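Every few weeks somebody tells me that teaching a robot by hand has solved the problem of robots. You take the controls, you do the job yourself a few hundred times, the machine watches its own joints move, and afterwards it does the job without you. The people at Brostalent put it more grandly on their website, but that is the whole idea.

I spent a morning in October at their hall in Zernedstead, and I came away less convinced than when I arrived. The operator I sat beside had a target of 300 goes at one small task. She was very good at it. By the time we broke for tea she was also bored, and her later attempts were quicker and sloppier than her early ones. All of them went into the same pile.

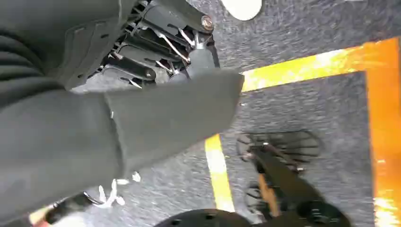

Štěpánka Pešek

Tape on a grey carpet, yellow and orange, is a tidy sort of world. A black gripper working over it under a cloth sleeve has very little to be surprised by. My kitchen floor has no orange line to say where the job stops, and neither has yours.

I asked what would happen if the carpet were swapped for tiles. More demonstrations, I was told. And if the object were a bit heavier? More demonstrations. At what point does a person ask whether the 300 goes taught the machine the task, or only taught it that patch of floor?

The reply I usually get is that scale will sort it out. Parisi, a rival outfit, says it has 13 operators on the go, and Urnano wants more than that. Perhaps they are right. But I have trained apprentices, and a decent one needs to be shown a thing twice, then left alone to make a mess of it. We learn a good deal from the mess. Most of the sessions I saw that went wrong were deleted before lunch.

I would like to see the failures kept and published, along with the hours the operators put in. Until then, when a firm says its robot has learned a job, I shall want to know who did the job first, and how many times.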